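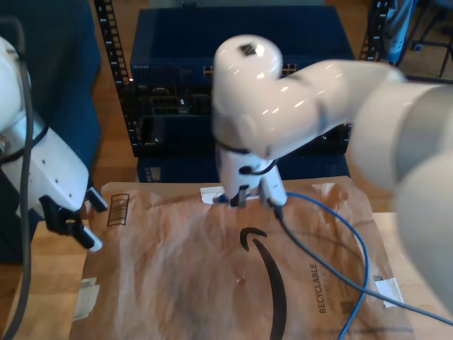
Dae-han Wang asked me after the December budget round why a pair of arms that handle parcels should cost more in the second year than the first. I gave him a poor answer at the time. This talk is the longer one.

Slide 1. Title
Say who I am, say it's the returns bench at Dravdale. Twenty minutes, questions at the end. Mention the handout has the worksheet on the back.

Slide 2. What we set out to buy
Paper mailers come back to us creased, taped over and relabelled. Somebody picks each one up, finds the barcode, turns it over and puts it in a tote. We wanted two arms on one bench doing the picking and turning, with a person looking after the exceptions.
Volume that month was 1,591 mailers. Pause here, people will want to write it down. That's a small operation and the budget was sized to suit.

Slide 3. The quote
Three suppliers asked, two replied. Westov quoted for the arms, the grippers and a day of training. Korkalance quoted for the same plus install, and came in higher on paper.
Read the two totals off the slide, don't explain them yet. Ask the room which one they'd sign. Most people pick Westov. So did I.

Slide 4. What wasn't in the quote
Go slowly on this one.
Network gear. The arms, the grippers and the cameras all want a port, and our existing switch was full. We bought another switch and a rack to put it in.
Cabling. A network cable at the gripper end of an arm gets bent every cycle. Treat it as a consumable. We went through four in the first quarter and had budgeted for none.
Fingers. Two per gripper, and they wear. Order spares with the arms, the freight from overseas on a small bag of parts was more than the parts.
Bench. An ordinary table will do for a trial. For production we needed one bolted down, and the landlord wanted an engineer's letter before we drilled the slab.
Electrical. One extra circuit. The sparky came twice.

Slide 5. Labour
This is the line that got cut at the first review and shouldn't have been. We logged 141 hours of our own people's time before the bench ran a full shift without someone standing over it. None of that was on a purchase order so it didn't show up against the project.
If your finance team lets you capitalise internal hours, ask early. Ours does, but only if the job code is open before the work starts. We opened it in week six.

Slide 6. Mailers are not cartons
Short slide. The supplier demo used new cardboard boxes. Used mailers are soft, they wrinkle, and labels end up wherever the customer stuck them. Send your worst stock to the demo. I sent 44 pieces to Karpenko for the gripper trial and picked them out of the returns cage myself – torn ones, flat ones, a few with two labels on.
The trial cost us the courier fee and changed which fingers we ordered.

Slide 7. Year two
Back to Dae-han's question. The support agreement was free for twelve months and then it wasn't. The software licence is per arm. The safety assessment has to be redone if you move the bench, and we moved the bench. Put all three in the forward estimates on day one, even if the numbers are soft.
I now carry a contingency of around 400 dollars a month per bench for parts and cables. We have spent most of it most months.

Slide 8. Lease or buy
We bought. If I were doing it again with the same volume I would lease the first arm and buy the second once the process had settled. Somebody will ask about residual value. I don't have a good figure and the broker's estimate was too wide to use.

Slide 9. Worksheet
Walk through the columns. Left is what the supplier quotes, middle is what your site has to provide, right is what recurs. If the middle column is blank, go and stand next to the bench with an electrician and whoever runs your network, then fill it in.
Worksheet version on the handout is 03/04/2022. There is an older one going around with the freight line missing, please bin it.

Slide 10. Questions
Likely ones: payback period (longer than planned, still inside the approval), headcount (unchanged, two people moved to inspection), would Westov again (yes, with a different quote request).
Leave the worksheet up on the screen.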